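Home News Projects People Contact

Pidum team puts hand-held grippers through a long round of cabinet trials

12 December 2021

If you have ever tried to open a glass cabinet door by its tiny knob while holding a cup in the other hand, you already know why the people at Pidum picked that job for their latest test. The Drelley group has spent the past weeks comparing 4 sets of fingers for its hand-held gripper, and the first results are in. They are really encouraging!

The gripper is a tool you carry and squeeze yourself, with a camera looking out over the jaws so that every reach and grab is recorded from the tool's point of view. Those recordings are then used to teach a robot arm the same moves. The better the tool feels in the hand, the more good recordings you get in a day, and this is where the new comparison comes in.

Janka Šimek, who runs the trials, wanted a set of jobs that people do at home without thinking. Her list has 26 of them, from pulling a door open by its knob to setting a bowl on a low shelf and taking it out again. Each finger set had to go through the whole list, with several people taking turns, and by the end the group had 2356 recordings it was happy to keep. Anything with a dropped object or a blocked view was thrown out and done over.
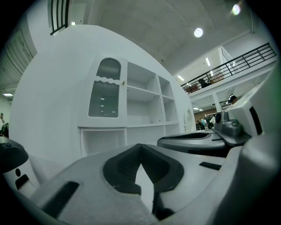 The view over the jaws toward the white cabinet, with its glass door and open shelves, in the Drelley hall.

The knob turned out to be the fun part. Flat fingers slid off it again and again, and testers soon started hooking the edge of the door instead, a trick that works fine for a person and badly for an arm. The ridged fingers held on much better. They lost a little on thin things such as plates and folded cloth, where the flat ones are still the favorite, so the group isn't ready to retire either kind.

Cameras got their own round. A very wide lens sees nearly the whole room, and that helps the software work out where the tool is as it moves. It also bends straight lines, and small things far from the middle get hard to make out. The testers tried a narrower lens on the same jobs and found that recordings were lost more often when the tool came close to the shelves – there was simply too little left to steer by. The wide lens stays for now.

"I expected us to argue about the fingers and agree on the lens," Šimek said. "We argued about both, and I loved it. You could see people change their minds after an hour with the thing in their hand."

The arm's turn came last. Using a controller built by the Malý workshop, it was given 100 tries at opening a cabinet door with the ridged fingers. The team is still going through the logs and will share the count once every try has been checked by a second person. A smoother setting for the controller is also waiting to be tested, as the arm tends to pull a bit too fast at the start.

The next round is planned for January, when a smaller hand-held version from Ulgate joins the comparison. It is meant for people with smaller hands, and several testers have already asked to go first. Drawers will be added to the list as well – the deep, heavy kind that stick halfway.

Back to News Next item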